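Workshop notebook, Tuesday Dec 25, 2018

Happy Christmas to whoever reads this first. I know, I know, but the in-laws don't sit down to eat until five and the house was full of people discussing gravy, so I slipped out for a few hours with the Foltska demo and a flask of tea.

Starting with the drum tracks, as that was where we left things on Friday.

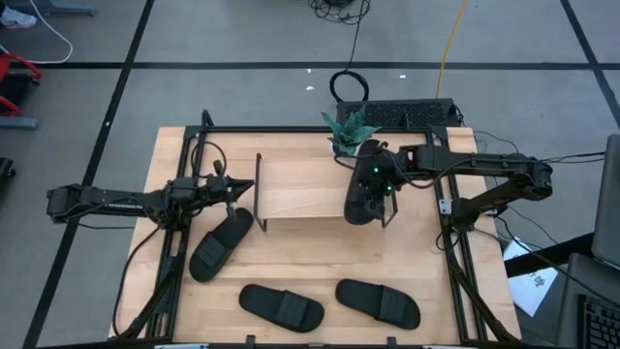
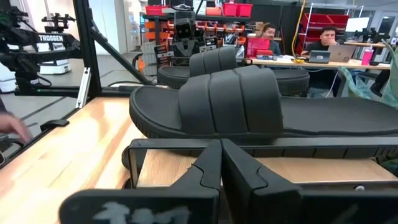
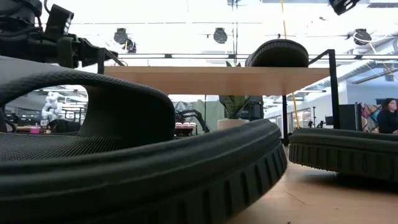 Sandals on the table, first two; the third is from lower down, by the round pads.

Right, drums. The whole of "Furer" is programmed, as you'll remember, and the complaint from the band was that the blast section sounded like a sewing machine. I've gone through all 1,055 snare hits in that song (the editor gives you the total, which is a bit depressing to look at) and done three passes on them. First pass, pulled the left-hand hits down a touch in volume. Second pass, nudged the odd one late by hand, mostly at the ends of bars where a real drummer would be running out of puff. Third pass, undid a good half of the second, having got carried away! It's much better now. It still sounds like a machine, which they want, but a machine in a bad mood.

The slow bit in the middle stays at 122. I tried it slower and it went soggy, and then the vocal didn't sit over it any more, so back it went.

Guitars: the synth guitar has a horrible whistle when the low notes ring on. I put a narrow cut on it and then spent far too long moving the cut up and down and convincing myself I could hear a difference. Left it where it was to begin with. If anyone with younger ears fancies a go, please do, just save it under a new name.

Vocals are Brian Lema's fourth take all the way through "Cistton", apart from the last scream, which is from the first take when he still had a throat. There's a click at the join. I've faded it as far as I dare, but on headphones it's still there if you go looking.

Session is at 96 kHz and the old computer is not happy about it. It stopped dead twice with all the distortion switched on, so I've printed the bass and both noise tracks to audio and turned the originals off. They're in the folder called Masanja, and please leave them there, I haven't backed them up yet.

Still to do:
Backing shouts on "Furer", too loud from the second chorus on
15 seconds of feedback for the end of side one, they want it longer
Ask Brian about the words in the third verse, I can't make out a single one and the sleeve needs them
New fuse for the left monitor

Off home now, they'll be carving.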